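Moving from concert band to a jazz combo, do I need a different mouthpiece?

Posted in Woodwinds & Jazz

Ekene Aliyu
I've played tenor in the Brernia community concert band for six years and have just been asked to sit in with a seven-piece that rehearses at the Klinhom. First rehearsal is in June. I use the hard rubber mouthpiece that came with my horn and a 2.5 reed. It sounds fine in the band, but when I tried playing along with records at home I could hardly hear myself over the drums.

My budget is 100 dollars. Should I spend it on a new mouthpiece, or is it me? Also, I can read well but have never taken a solo in front of people. The leader says everyone gets at least one chorus.

Declan Gilchrist
Don't buy anything before the first rehearsal. Playing against a recording through speakers tells you very little about how loud you are in a room. I went from a school wind band to a quintet on a stock mouthpiece and kept it for two seasons.

If you still feel buried after a few weeks, try one with a slightly wider tip opening, and drop half a reed strength when you do. Most shops will let you take two or three home on approval. Wrap the top of each one before you play it, as they won't take it back with tooth marks.

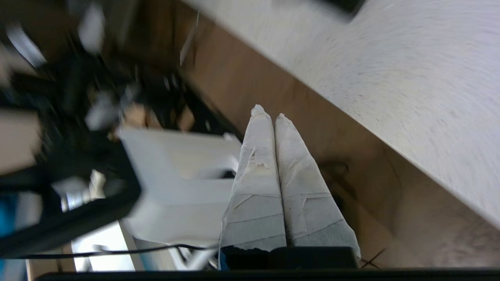 Two fingers wrapped in masking or paper tape.

For the solo, find out which tunes are being called and learn the melody of each one from memory. Then play the melody for your chorus and change the rhythm here and there. People will be glad to hear the tune. A 12-bar blues at 100 on the metronome is a good place to start - slow enough to think, fast enough that you can't stop and worry about it.

Long tones will do more for your volume than a mouthpiece.

sornudwood_reeds
get a metal one. i have a Prorex and it cuts through anything, paid 90 for it used. guitar player complains but he has an amp

Ekene Aliyu
Thanks both. I'll leave the mouthpiece alone for now and ask for the set list. Does anyone know if the low ceiling at the Klinhom makes the drums worse?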